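How to Pack Ceramic Mugs and Bowls for Mailing

Updated November 7, 2023

Contents: Materials / Wrapping / Preparing the box / Filling / Closing and taping / Labeling / Testing / Common faults

This guide covers packing small glazed ceramics for domestic parcel service. It assumes pieces up to 11 inches across, fully cooled after firing and clean on all sides. Larger platters and anything with a thin projecting spout need a different method and are left out.

Materials

You will need a new double-wall outer box, a single-wall inner box, small-bubble wrap, plain newsprint or kraft paper, corrugated sheet for dividers, and pressure-sensitive packing tape. The inner box should leave 3 inches of clearance on every side when it sits in the outer one. Measure the inside of the outer box. The size printed by the seller is sometimes the outside size, and the difference on double-wall board is enough to matter.

Do not reuse an outer box that has a crease across any panel. Board loses most of its stacking strength along a crease, and flattening it by hand does not bring that back. Used inner boxes are fine if the corners are square.

Wrapping

Start with the handle. Fold a strip of newsprint into a pad and pass it through the handle opening until the gap is filled but not forced. Wind the rest of the strip around the outside of the handle and tuck the end under.

Crumple one sheet loosely into the bowl of the mug. The paper should spring back a little when pressed. Paper that is rammed in hard passes shock to the wall of the piece.

Roll the mug in two full turns of bubble wrap, bubbles facing in, and fold the ends over the rim and the foot. Fix the seam with one short length of tape, and fold over a corner of the tape so the recipient can open it without a knife. Bowls are wrapped the same way, one at a time. Nested bowls need a full wrapped layer between them, and it usually takes less room to stand them on edge.

Preparing the box

Fold the bottom flaps, short pair first, and bring the long pair together without overlap. Tape along the center seam and carry the strip at least 3 inches up each end panel. Add one strip across each open edge, so that the finished bottom shows an H shape.

Tape sticks poorly to dusty or cold board. Keep flat boxes indoors the day before packing, and wipe the flaps with a dry cloth.
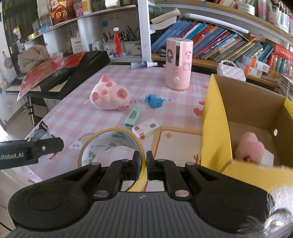
Press each strip down from the middle outward with the side of the hand. Acrylic adhesive takes time to build its full hold, and pressure matters more in the first minute than later on. Hot-melt tape grabs faster but lets go sooner in a warm truck. Either will do for a parcel that spends only a few days in transit. Masking tape and cellophane tape will not hold a box of this weight.

Filling

Put a layer of crumpled paper in the bottom of the inner box. Stand the mugs upright on it, handles pointing toward the corners, with a corrugated divider between each pair. Fill the remaining gaps with paper until no piece can be shifted with a fingertip. Lay one more sheet of corrugated on top and close the box.

Line the bottom of the outer box with 3 inches of crumpled paper, pressed down once with the forearms – it will settle anyway, and it is better that it settles now. Center the inner box, pack the four sides evenly, and add the top layer. The flaps should need light pressure to close. If they bulge, take some out.

Closing and taping

Repeat the H pattern on the top. Two layers of tape on the center seam are enough. More layers add little, as the weak point by then is the board.

Labeling

Place the label flat on the largest panel, clear of all seams. Put a second copy of the address inside, on top of the inner box. A "fragile" marking does no harm, but pack as though it will not be read.

Testing

Lift the closed box and shake it gently next to your ear. Any knock or slide means it has to be opened and refilled. For a new box size, pack a chipped second first and drop it flat from knee height onto a hard floor, then once on a bottom corner. Open it and check the foot ring and the handle joint.

Common faults

Broken handle, body intact: the handle opening was left empty, or the handle faced a flat wall of the box.

Rim chips: pieces touched each other. Check the dividers for height; they should stand slightly above the rims.

Bottom seam open on arrival: tape too short on the end panels, or applied to dusty board.

Crack through the foot: bottom cushion too thin. Add paper beneath the inner box before adding any more bubble wrap.

Corrections to this page can be sent to Wing-sze Tseng at the Canulham studio.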